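In praise of the heel of the loaf

I have been baking my own bread for 18 years, and I still think the best part of any loaf is the end. The crust! The chew! The way it stands up to cold butter where a middle slice just folds in half and gives up. Yet in most houses I know, the heel sits at the bottom of the bag until it goes green, and then out it goes.

My friend Kamlesh Grewal grew up over a bakery in Fallville, and her family fought over the ends. Her grandfather sold them in paper bags, cheap, at closing time, and there was always a queue (she remembers people running). I love that. Somewhere between then and now we decided that bread should be soft all the way through and every slice the same, and I think we lost a good deal of pleasure by it.

A heel wants soup. It wants beans, or the last of the gravy, or a fried egg with plenty of pepper. Rub it with garlic and it's supper. 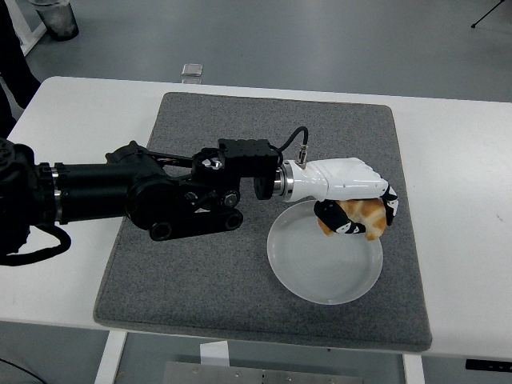

Serving matters too, and I'd argue we have become far too fussy about it. Boards, baskets, little folded cloths, a special knife for each sort of crust! Give me a round white plate and a piece of bread baked to a good golden brown, and I'm happy before I've sat down. Spend the money on better flour.

So next time you open a loaf, start with the end. Toast it hard, use more butter than you meant to, and eat it standing up in the kitchen if you like. I usually do.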